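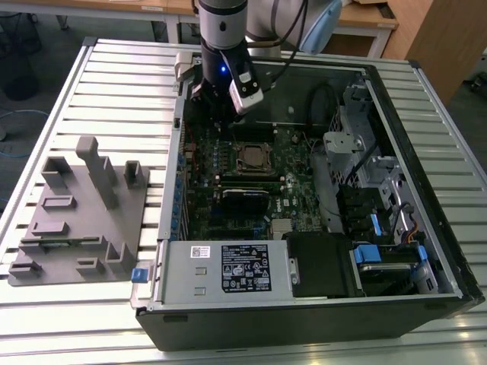 Flutham repair center to refurbish 900 desktop computers for local households

FLUTHAM, January - Climdale Computer Reuse today opened a larger refurbishing workshop in Flutham, where retired office desktops will be taken apart, cleaned, tested and passed on to households that do not have a computer at home. The center plans to complete 900 machines in its first year.

The workshop takes up 3,000 square feet on the ground floor of the former Hegde furniture warehouse. It replaces the two rented rooms Climdale had used since it was founded. The new space has a receiving area by the loading dock, a row of metal work tables, a testing room and locked storage for hard drives waiting to be wiped.

Most of the computers come from offices, clinics and schools that replace their equipment on a fixed schedule. Full-size towers make up the larger share. They are heavier and take up more shelf space than newer small desktops, but there is room to work inside them, and parts such as memory, drives and power supplies can usually be swapped between machines of the same model.

"A tower that has sat under a desk for six years often needs very little," said Murali Namboodiri, director of Climdale Computer Reuse. "We clean it out, put in a solid state drive, add memory and check the power supply. After that it will handle schoolwork, job applications and video calls."

Each tower is laid on its side and opened before any parts come out. Dust is cleared from the case and the heatsinks. Drives are removed from their bays, labeled with the number of the machine they came from and sent to locked storage. The motherboard is checked for swollen capacitors and damaged sockets, and boards that fail are set aside for recycling. Memory is then matched in pairs, and the power supply is tested under load before the case is closed.

Finished computers run overnight in the testing room. Any machine that shuts down or reports an error during that time goes back to the tables. Those that pass are packed with a keyboard, a mouse, a power cord and a printed setup sheet. Monitors are included when they are available.

Climdale is also starting a training course at the new site. The course runs for eight weeks and teaches desktop repair from the case inward, starting with how to open common models without breaking the latches and ending with a full rebuild. It will take 46 people in its first year, in small groups, with both daytime and evening sessions. No earlier experience is needed. Trainees who finish the course keep a computer they have rebuilt themselves.

Allex Office Supply, which has its main store in Flutham, is paying for the first year of replacement drives and has given the workshop its shelving. The company is also sending its own retired desktops to the center.

"We had a back room full of old towers and no good plan for them," Namboodiri said of Climdale's early days. "Now there is space to sort them as they come in, and we can tell a school or an office yes the first time they call."

Offices with 50 or more computers to donate can ask for a free pickup. Smaller donations may be brought to the loading dock between 9 a.m. and 4 p.m. on weekdays. Climdale accepts desktops, monitors, keyboards, mice and loose memory. It does not accept printers, televisions or machines with missing side panels. Donors receive a written record of drive wiping on request.

Households can apply for a computer at the front desk or through the Flutham public library. Applications for the training course are open now.

About Climdale Computer Reuse

Climdale Computer Reuse is a nonprofit organization that repairs donated office computers and provides them to households at no charge. It also teaches basic computer repair to adults.

Press contact: Murali Namboodiri, Director, Climdale Computer Reuse, Flutham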